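Hen weekends used to mean one night out and a taxi home. Now you open a group chat with 161 unread messages and discover you're off to a converted mill in Cornholm for three nights, with matching pyjamas, a gin class and a final balance due in February.

I love a hen do, I really do! I've laughed until I cried on most of them. But the best one I've been on in years was also the cheapest: a single night in Hanside, four of us in a borrowed cottage, a big pan of chilli and a playlist the bride had made when she was 15.

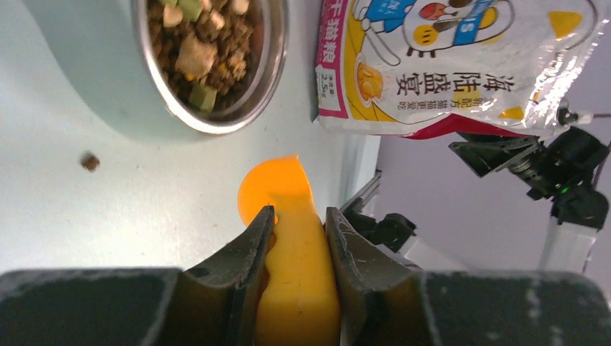 What made it work was that the money talk came first. Before anyone looked at a single hot tub, the maid of honour sent each of us a private message asking what we could spend, and then she planned to the lowest figure. It sounds so simple, and yet I'd never seen it done - usually somebody pays a deposit at midnight and the rest of us find out over breakfast.

She also left big gaps in the day. We walked along the harbour, got caught in the rain and ended up in Osorico, a tiny café with steamed-up windows and enormous slices of lemon cake. The bride still talks about that cake more than she talks about her own wedding breakfast (sorry, Sýkora Catering, your salmon was gorgeous too).

If you're doing the planning, put the full cost in your very first message, travel and dinner included, and make one night a proper option for those who can't manage three.
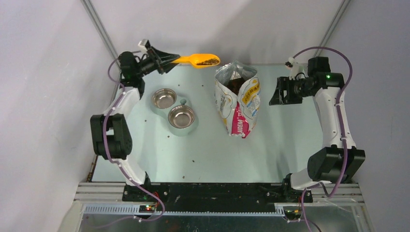

Is it rude to say no to a hen do if you're going to the wedding?

Not at all, as long as you say it early, before rooms are booked. Keep it short and warm, skip the long list of excuses, and offer to take the bride out for lunch instead. Mine picked the lemon cake again.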